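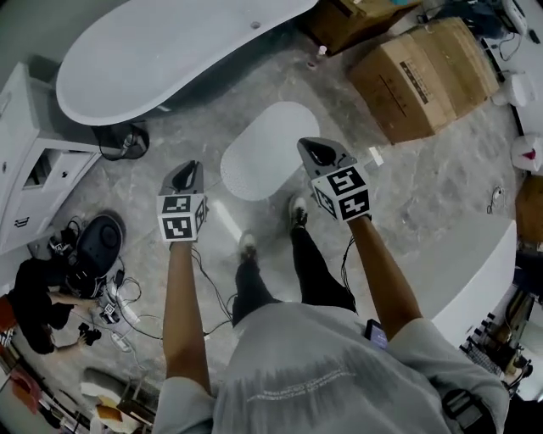
*Bathroom floor with the white oval mat down, tub behind it, boxes still out.*

# petek-bathroom

My notes and picture set from putting the bathroom at Clurnurlow back together. I started this as a text file on my desktop and it got out of hand, so now it has a README!

## What's in it

- `photos/` – 487 pictures, mostly the floor, the mat, the tub and the vanity (drawers open and shut)
- `lists/` – 4 plain text lists: mat, tub, vanity, boxes
- `notes.txt` – me grumbling about grout

## How I sort things

Mat first. I lay it flat in front of the freestanding tub and leave enough floor to stand on while I work (gray marble pattern, shows every hair, I love it anyway). Then the vanity, one drawer at a time. Bottles go on the floor by the tub until I've decided where they live, and cardboard boxes stay out until the drawers are full. A full round takes me some 30 minutes, or 15 if I skip the vanity.

## Known gaps

The Erkcombe folder is a different bathroom with a square mat, so don't mix the two. A few file names from August still say "norkitz" – same room, old name. I'll fix them some Saturday.

## Comments

**tubside:** Does the mat slide on that floor? Mine does.

**plumline:** The boxes list is great, stole it for my hall closet.

## Related

- norkitz-hallway
- erkcombe-bathroom
- petek-linen-shelf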